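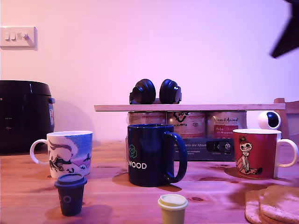 The Night Train to Brustilia

Tiruwork Wako had wanted to ride the night train since she was eight, when her uncle came home from the coast with salt in his eyebrows and a paper ticket he let her keep. So when she turned 32 and the railroad announced that the old line was opening again, all the way from Clernon over the pass and down to Brustilia, she bought a seat within the hour. She bought two, in fact! The second was for Zinash Lencho, who did not like trains, or mountains, or being awake past ten.

"You'll love it," Tiruwork told her.

"I'll sleep through it," said Zinash.

They left on 26th January, with snow coming down so thick that the platform lamps looked like dandelions gone to seed. What a station! Green iron pillars, a clock with a moon painted on it, a man selling roasted chickpeas out of a drum. Tiruwork bought three bags and ate the first one before the whistle. The carriage smelled of wax and wool coats, and the seats were the old kind, deep and springy, with a brass number screwed to the back of each. Theirs were 79 and 80, and Tiruwork took the window without asking.

For the first hour there was nothing to see but dark fields and now and then a kitchen with its light on. She pressed her forehead to the glass anyway. She saw a dog trotting along a lane as if it had an appointment. She saw a whole hillside of apple trees in the snow, row after row, black and white and perfect, and she grabbed Zinash's sleeve.

"Look!"

"Trees," said Zinash, with her eyes shut.

At Kahsay the train stopped to take on a second engine for the climb. The conductor came through, a round woman with a pencil behind each ear, and said anyone who wanted to stretch had ten minutes. Tiruwork was out the door before she had finished. The air was so cold it rang. There was a sign on the platform that gave the height of the pass, 1,549 meters, and under it somebody had built a snowman with a railroad cap. She walked all the way up to the engines and put her glove flat against the nearer one and felt it humming, and the driver leaned out and asked if she wanted to pull the cord.

Did she want to pull the cord!

It was the loudest, loveliest thing she had ever done. It went up the valley and came back twice. When she got to her seat again, out of breath and grinning, Zinash was sitting bolt upright.

"Was that you?"

"That was me."

Zinash looked at her for a while – at the snow in her hair, the chickpea skins down her coat – and then she started to laugh, and she laughed until the man across the aisle gave her his handkerchief. After that she didn't go back to sleep. She moved over to share the window, and they opened the second bag.

They crossed the top a little after three. The snow had stopped, and there were more stars than Tiruwork had known about, right down to the edges. Then the tunnel at Pallton, long and roaring, and out the far side it was already a different country, with wet stone walls and little lemon trees wrapped in sacking for the winter.

The sea turned up just before sunrise. It was only a gray line, and then it was half of everything.

"In May," said Zinash, quite casually, brushing off her coat, "I suppose you could see all those apple trees in bloom."

Tiruwork handed her the third bag and went to find the conductor, to ask about tickets.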